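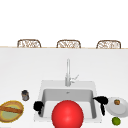

White countertop with three woven-backed seats behind it

About Diritz

Diritz is a minerals marketing and logistics company. We buy concentrate from small and mid-sized mines, move it to port, and sell it to people who own furnaces. If you have ever held a battery, a ceramic tile or a frying pan, some of our paperwork may have been involved. You're welcome.

The company started with 2 desks and one customer, a spodumene operation at Dimedcombe that had dug up a fine pile of ore and then noticed it had no way of selling it. The big trading houses wanted more tons than the mine could produce. We wanted anything at all. Terms were agreed quickly.

Today we employ 55 people, most of whom can explain what a moisture penalty is and a few of whom do so at weddings.

What we handle

Spodumene and petalite make up most of the book. We also carry tin and tantalum concentrate when the price allows, and a little manganese when somebody asks nicely. We don't trade gold. Gold attracts visionaries, and we've met enough of them in lithium. 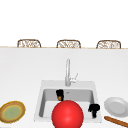 Do you take parcels too small for the major traders?
Our minimum is 200 tons per parcel, delivered to our yard at Naylor. Smaller lots can sometimes be blended with another supplier's material if the grades match and both sides sign off on the assay.

The Naylor yard

Naylor is where the trucks go. It has a covered shed, a weighbridge, a sampling station and a rail siding we share with a grain company whose views on dust are well documented. The yard loads 315 railcars in a good October, and in a bad one it answers a lot of phone calls. Every lot is sampled on arrival and again at loading. When the two results disagree, we send a split to an outside lab and everybody waits politely.

Ernov

Ernov is our tracking system. Suppliers log in to see where their material is, what it tested at and when they'll be paid. It replaced a spreadsheet with so many tabs that the last few were found by accident.

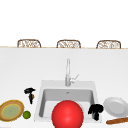 Payment, in any case, is the part suppliers ask us about most. We pay a provisional amount once the cargo is loaded and settle the balance on final assays. The pricing formula is written into the contract in plain words, including the deductions, which our competitors tend to keep toward the back in a smaller font.

We're privately owned and carry no opinion on where the lithium price is headed. We had one once and it was expensive.

Page last updated 7/27/26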